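Songwriter asks court to halt use of "Wodmont" in council race ads

Singer-songwriter Audrey-Anne Tremblay has filed a copyright infringement complaint against the campaign of Finbarr Costello, a candidate for the Musinthorpe city council, over the use of her 2011 recording "Wodmont" in online advertising and at a public rally.

The complaint, filed 14th April, states that a 47-second portion of the master recording was placed under a campaign video without a synchronization license, and that the same recording was played in full as Costello left the stage at the Barnance fairgrounds in February. It asks for an injunction, removal of the video from all accounts controlled by the campaign, and statutory damages in an amount to be set by the court.

Tremblay owns both the composition and the master, having bought back the master from her former label. The two rights are licensed separately, and the complaint lists a separate count for each.

Her attorney, Darlene Lachance, said a cease and desist letter was delivered to the campaign's registered address three weeks before the filing. The video stayed up for nine days after delivery and was then replaced by a version with the same footage and a different edit of the song.

"The second version starts at the chorus and the first started at the verse," Lachance said. "We regard them as two uses."

Campaign manager Zachary Paquette said the campaign relied on a blanket performance license held by the fairgrounds and believed the license extended to recorded footage of the event. He said the video has since been taken down and that the campaign will answer the complaint within the time allowed.

"We paid the venue fee, and the venue fee included music," Paquette said.

Blanket licenses issued to venues generally cover public performance of a composition on the premises. They do not normally cover synchronization, meaning the pairing of a recording with moving images, and some allow a songwriter to withdraw individual works from political events. The complaint says Tremblay sent a withdrawal notice covering her full catalog last year. The campaign has not said whether the fairgrounds passed that notice along.

According to an exhibit attached to the complaint, the first version of the video had been viewed 3272 times when it was removed. The second had been viewed 1192 times. Lachance said the view counts were captured by a paralegal and would be checked against platform records if the case reaches discovery.

The exhibit also includes a printed program from the Barnance event, which lists "Wodmont" by title as closing music. Tremblay's name does not appear in it.

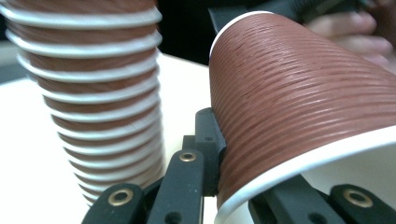
Earlier dispute in Lindsay

The filing is the second of its kind in the region. Last year composer Akua Darko objected to the use of an instrumental piece at a ballot measure event in Lindsay. That matter was settled before a complaint was filed. Under the terms, the organizers paid a license fee and agreed to submit music lists to rights holders in advance of any later event.

Darko said she was not involved in the current case but had given Tremblay's attorney a copy of the correspondence from her own dispute, with the fee amount removed.

What happens next

The court has not set a hearing on the request for an injunction. The defendants named are the campaign committee and Costello individually. The fairgrounds is not a party, although the complaint reserves the right to add it.

Costello did not respond to a request for comment sent through the campaign office.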